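Progress update to the Tanui small grants fund – June

Hello again from the Tramton play library! I promised a proper update once the kitchen and home play sets were under way, so here goes (I'll try to keep it shorter than last time).

You gave us 500 toward sorting, replacing and repacking our pretend-play things, and most of it is now spent. The biggest chunk went on storage. We had been keeping everything in cardboard boxes that sagged the minute anyone lifted them, and the plastic baskets from Vinosberg are so much better. Small pieces go straight in, and you can see what you've got through the holes.

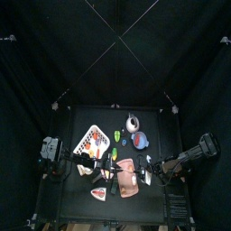 Sorting on the black table: basket of small toy pieces, white teapot, light blue bowl and pink tray.

We've now been through over 22 of the old boxes, with a few left on the top shelf that I keep putting off. The teapot and bowl go with the tea party set, which is our most borrowed by a mile. The cloths still need ironing, and I've given up pretending I'll do that before the fall.

The slower job has been the bigger, awkward pieces. Anything chunky gets in the way of everything else on the table, so we end up shuffling baskets back and forth to make space.
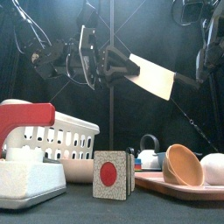

I've also started a separate list for real kitchen tools, and a cleaver is obviously going on the grown-ups' side of it! Those will be stored in the locked cabinet and lent only to the adult cooking group – never in a play set. The wording on the loan form needs changing to match, and I'll send you the new version when it's done.

Still to do: labels for 26 sets, plus 2 replacement lids on order from Trornaretti that have been "on their way" for ages. Once the lids come I can close out the spending sheet and send the receipts over with it.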